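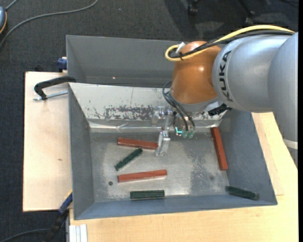 STUDENT PROJECTS / ROBOTICS

Severyn Hrynyshyn
1/ Hello all. In December I promised to write how our bin picking project goes, so I make a thread. We are a team of 3 students at Rindgate and the task is: take blocks from one bin, put them to the other bin, no human help. It sounds like a children's game. It is not so easy for us.

2/ The arm is a KUKA, the department had it already. The gripper is our own work. We call it Zalolico, please do not ask what it means, it was late in the evening. Transparent fingers, so we can see the block while it is being gripped. I like this choice very much, my teammates a little less.

3/ Blocks are in two colours, reddish-brown and dark green. For the final test the colour must be sorted also. At the moment we only pick, we do not sort.

4/ The hardest for us is a block lying near the wall. The finger needs space between block and wall and often there is no space. In the middle of the bin almost any grasp is good. Along the wall we must first push the block a little and then grip.

5/ The next hard thing is the shine. The floor of the bin is grey metal and it reflects the lamps, so our program sometimes finds a "block" which is only light. We tried to change the threshold, then we tried to change the lamps. The lamps helped more.

6/ Advice for other teams: clamp your bins to the table! In our first week we did not, and every push at the wall moved the bin a few millimetres, and all our positions were wrong by the afternoon. I spent two days looking for a mistake in the code.

7/ Numbers, because somebody asked me. Our plan is 900 attempts before the final. Until this morning we have done 397. The first 300 were with the old fingers, so I am not sure if we can count them in the report. Our supervisor says yes, but in a separate table.

8/ Cables: keep them tied together along the arm, and leave enough loop at the wrist. We measured the loop with the wrist straight, which was a mistake. Please measure it with the wrist turned fully to each side.

9/ The team Fudance, from the year above us, uses a suction cup for the same task. They are faster than us. I went to see their run and it was very nice work. We stay with fingers, it is too late to change.

10/ @Manzano asked if we will share the code. Yes, after the marks are given. Now it has many comments in Ukrainian and a few of them are not polite.

11/ Next is the pushing step with the green blocks. I will write again when we pass 900.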